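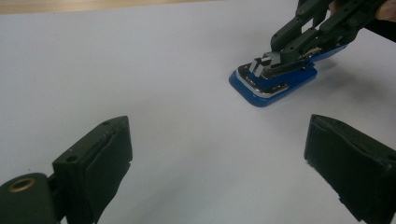
Wohin mit dem alten Bürokram, der zu schade für die Tonne ist? Am besten auf den Tauschtisch in der Stadtteilbücherei Baltetlow, der ab 1. März wieder aufgebaut ist.

Ich war schon im November dort und bin mit einem Arm voll Hefter und einem Locher nach Hause gegangen — gebracht hatte ich eigentlich nur zwei Ordner. So geht das wohl den meisten! Diesmal gibt es mehr Platz: Die Tische stehen im Lesesaal und nicht mehr im Flur, wo man sich ständig auf die Füße trat. Angenommen wird alles, was auf einen Schreibtisch passt, also Tacker, Scheren, Stempelkissen, Klebefilm und Papier (angebrochene Pakete bitte nur, wenn noch mindestens 100 Blatt drin sind). Der Schreibwarenladen Hauser legt 200 Bleistifte dazu, und Gristby spendet Heftklammern für die gängigen Größen. Die fehlen ja sonst immer.

Pro Person dürfen 4 Teile mit, auch wenn man selbst nichts dabeihat. Erwartet werden bis zu 500 Leute, ich komme deshalb gleich zur Öffnung um zehn. Wer mit dem Bus fährt, steigt am Ovport aus und nimmt den Eingang im Hof.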